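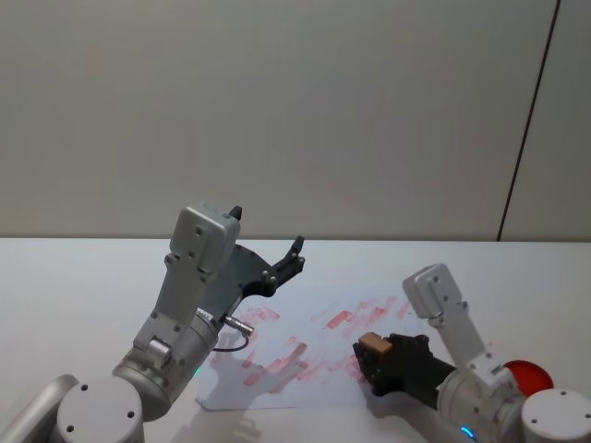 Stamping Cell Maintenance Meeting, Trevside
Minutes, 8/20/21

Present: cell operations, maintenance, controls. Apologies from purchasing.

1. Minutes of the previous meeting
Accepted with one correction. Under item 3, "left wrist" should read "left wrist connector."

2. Condition of the two-arm cell
Operations reported that marks made by the right arm with the wooden block are still uneven. On the paper sheet now on the table, some red marks in the middle and toward the upper right are bright with clear edges, while those toward the lower left are pale. Many are streaked along the diagonal.

Maintenance considers the streaks and the pale marks to be separate faults. Streaking points to sideways travel while the block is in contact. Pale marks point to either low contact force or a block that has not been re-inked in time. Controls agreed on the first point and reserved judgment on the second until the table has been leveled.

3. Right arm
The Z offset at the contact point was last set in December, before the present fingertips were fitted. It has not been checked against them. Controls will re-teach the contact height at the four corners and the center of the sheet, and will change the retract so that the block lifts straight up before any lateral move.

The program re-inks after 42 impressions. This stays as it is until the height has been corrected — changing both together would tell us nothing.

Grip on the block was discussed. Maintenance wants the finger pads cleaned at each shift start. Agreed.

4. Left arm
The left gripper holds the sheet down during long runs and is parked open above the paper otherwise. Operations asked whether the park position could be moved back from the paper. Controls has no objection provided the cable at the wrist keeps its slack through the full move. To be tried at reduced speed first.

The finger screws are to be checked for tightness and witness-marked. The Stollent service sheet gives an interval of 190 hours for this check, and the log shows the cell is past it.

5. Table and paper
The sheet is placed by eye and sits at a slight angle. Brukari quoted for a corner stop that clamps to the table edge. Operations prefers low-tack tape for now. Quote held over.

6. Spares
One set of finger pads in stock. Two more sets to be ordered through Qureshi. No spare wrist cable on site — purchasing to get a lead time.

7. Actions
Controls: re-teach contact height, edit retract, trial new left park position.
Maintenance: level table, check and mark finger screws on both grippers, add pad cleaning to the shift sheet.
Operations: run a fresh sheet after the re-teach, label it with the program revision, keep the current sheet for comparison.
Purchasing: pads, cable lead time.

8. Next meeting
To be called once the comparison sheet has been run.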